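Posted in: Work, Grumbling

The robots are in packing now

I have worked at the Cedel warehouse long enough to have been through three scanner systems, two break room moves and one very expensive conveyor that now holds up a stack of pallets. So when management told us in October that Bulier was putting a pair of robot arms into small-order packing, I didn't get excited, and I didn't get scared either. I got a coffee and went back to my bench.

The pitch came with slides. There are 49 of us in packing across both shifts. On a normal day we send out 2,460 small orders, and the slides had a line going up and to the right with no number on the end of it. I asked what the number was. I was told it would be "shared in due course." It's still in due course.
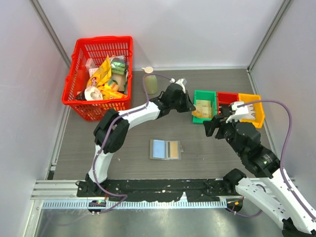
The Bulier cell, with the basket on one side and the bins at the back.

What gets me is the word "assist." The arms are supposed to assist us. But look at how the work gets divided up. Before, one person took an order from start to finish. You picked through the basket, you sorted it, you checked it, you packed it, and if the chips were crushed you went and got other chips. Now the plan is that the sorting goes to the cell and the person gets what's left – filling baskets, clearing jams and signing off on the screen. That screen runs on Plareo, which logs you out if you stand still too long.

I used to train new people on sorting. It took a couple of weeks before they stopped putting soap on top of cookies. I was good at it and I liked it, and I'm not sure what I would be training them for now. Pressing the green button?

To be fair (I do try), my wrists like the idea. Anyone who has done a holiday season in packing knows what it does to your hands. Two people on my shift wear braces. If the arms took the dull half of the job and left us the half that needs a brain, I'd shut up and write about my tomatoes again. I just haven't seen a plan that says so in writing.

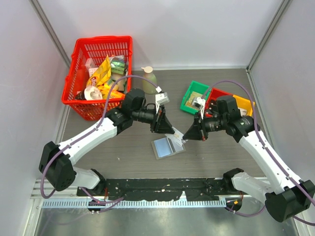 My own opinion of the thing's skill goes up and down. Bulier told us the cell had done 1,109 items in its first stretch, and everybody nodded, and then somebody from nights asked how many of those were awkward ones and the meeting moved along. Flat stuff is what I'd want to know about. A thin card or packet, with one gripper at each end of it over a shallow box, is the sort of job I do with a thumb and a finger while talking about the game. Same with shiny snack bags and anything else that bends. Maybe the arms are great at all of it. Then show us the misses too, and let the people who pack for a living look at them.

The other building, Vogler, got its cell before we did. Nobody there was let go, and that was said to us several times. It's true as far as I can find out. What was said fewer times is that when people left, their spots weren't filled, and the ones who stayed now cover two stations each. One woman told me she talks to maybe three people in a shift. She used to complain about the noise.

We did get one thing out of them. After 728 of us across the company signed a letter, they agreed that the Plareo numbers won't be used for write-ups during the trial. I asked when the trial ends. Same answer as before, more or less.

I'm on early shift through the end of the month, so if you're in packing somewhere else and have one of these, leave a comment. I'd like to know what your job is called now, and whether they changed the pay when they changed the name.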